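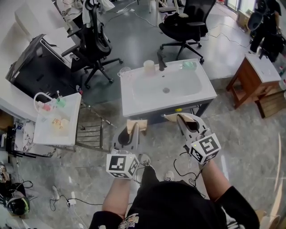

2 min read

2024-05-21

The second pair of grippers is working, more or less. I promised in my last post from the Adthorpe workshop that I would write when both hands could record together, so I write.

The change from the first pair is mostly in the jaws. The old tips were too smooth and a glass would slide out of them slowly, so now there is a pad on top of each jaw. It is not beautiful. I will print a proper part when I know the right thickness.

The marker cubes gave me more trouble. My tracking program, which I call Skamulum, lost the left cube each time I turned my wrist over the basin. I moved the cube to the base of the gripper and printed the patterns again with a wider white border. Yesterday I recorded 1000 frames with cups and the sink, and the left cube was found in 970 of them. Before the change I had 158 bad frames in a recording of the same length, so I am content.

The cable is still a problem. It pulls on the right hand when I reach far forward, and after ten minutes I feel it in the shoulder. I have ordered a thinner one from Drornden - it is softer too, if the page is correct.

Next I want to try the tap. Turning it needs more force than my small motors like.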